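Wukutar Repair Club: spur gears, and what to do with the tin of them

The sorting of the small parts drawers is nearly finished. Screws, washers and springs went back on the shelf in September and the bearings followed last month. What remains is gears, most of them small steel spur gears taken out of old mixers, clocks, printers and one very heavy Oral typewriter. The count came to 134, not including the plastic ones, which are in a separate bag by the door.

If you are new to this, a spur gear is the plainest sort: a flat wheel with straight teeth around the rim and a hole through the middle for the shaft. A dark mat is a good place to put one down while you look at it, as the teeth are easy to make out against it.
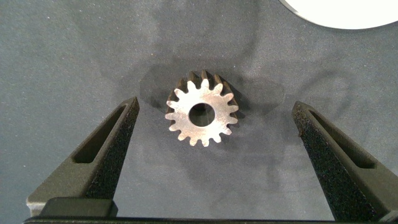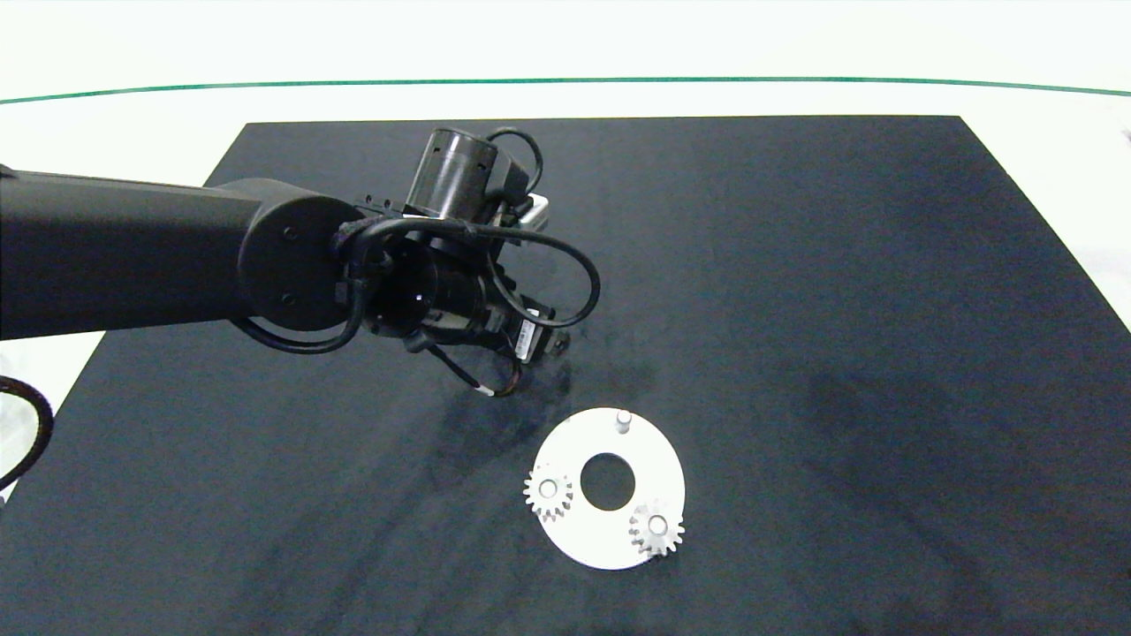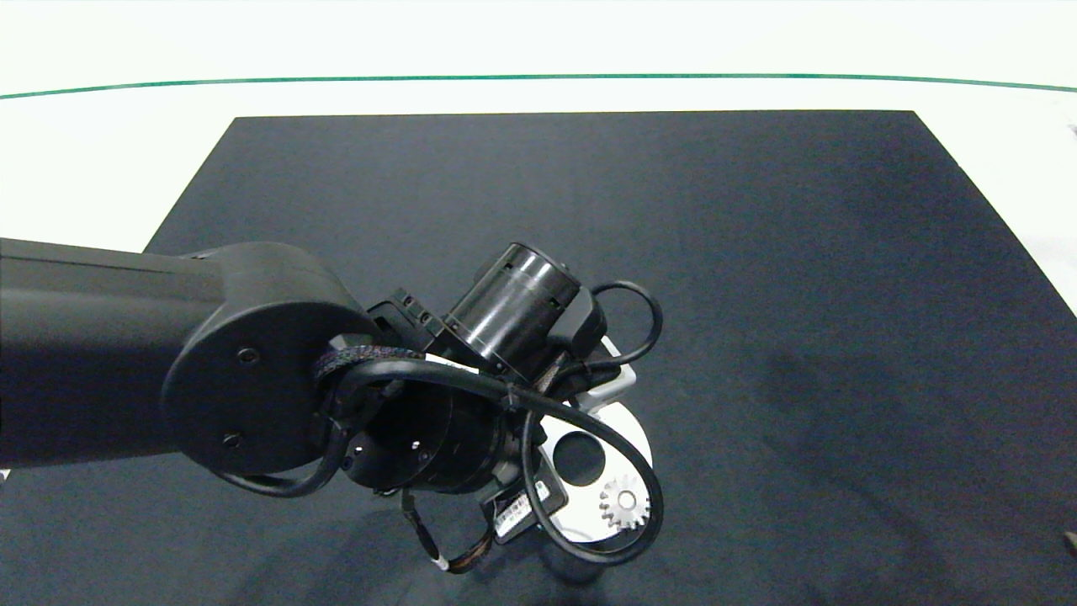

Erhan Yurt writes that the tray labels should go by tooth count first and bore second, as he has twice taken home a gear with the right hole and the wrong teeth. He would also like the outside diameter written on the lid, so that people can rule out a whole tray before they start picking through it.

We have gone with most of that. The new labels give the number of teeth, then the bore in millimetres, then the outside diameter. A label reading 40 / 6 / 21 means 40 teeth, a 6 mm hole and 21 mm across the tips. Where a gear has a keyway or a grub screw there is a K or a G at the end.

A few notes on measuring, as the last batch had to be done again.

Mark one tooth with a felt pen before you count. Go round once, write the number down, then go round again from the same mark. If the two numbers differ, do it a third time.

Measure the bore with the inside jaws of the calliper and take it at two places. An old gear can be worn oval, and if the readings don't agree it goes in the worn tray with no label. Please don't throw worn ones out — they are useful for practising on.

For the outside diameter, measure from tip to tip straight across. On a gear with an odd number of teeth there is a gap opposite each tooth, so the callipers will read slightly small. Write "odd" beside the figure and leave it at that.

Wipe each gear with a dry cloth before it goes in the tray. Light rust comes off with a brass brush. Anything with a chipped tooth goes in the worn tray too, even if the rest is perfect.

The trays themselves are from Ratport and stack in twos. The order number is 3803 if anyone wants the same for home, though the lids are sold separately and the first delivery came without them. Birsen Gökçe has the spare dividers and will bring them to the October evening.

We are still short of a second pair of callipers. The digital pair eats batteries and the dial pair is out on loan to the Grumville group until the end of the month. If you have some you can lend, put your name on the case in paint or tape before you hand them over.

Sorting starts at 7 pm, in the back room as usual. Bring reading glasses if you use them and a lamp if you have one with a clamp. The kettle is working again.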